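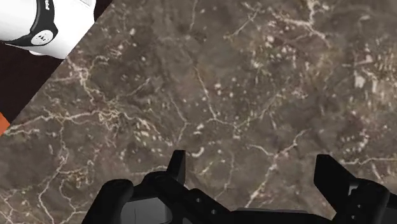
4.2 Rules for starting and ending an episode

Each simulated episode opens with the gripper above the work surface, fingers apart and nothing held. The Vumidska guidelines require this start state to be logged before any motion command is sent. A run that begins with the fingers closed is removed from the set and may not be relabeled.

Figure 4. View from above in simulation, with the gripper open over a marble surface.

Surface textures are assigned by seed and recorded with the episode. Of the 3,000 episodes submitted under the August protocol, 243 were returned to the contributing site with incomplete texture records, and 28 of those could not be repaired. MacRitchie's earlier draft allowed such episodes to be kept for training only. The present rules do not, and reviewers at Clustance apply the same test to training and evaluation data.

An episode ends when the arm has been still for nine control steps. Operators must not shorten this period by hand. Where a contact fault stops the run early, the fault code is stored in place of the end marker, and the episode is reported separately under Section 4.3.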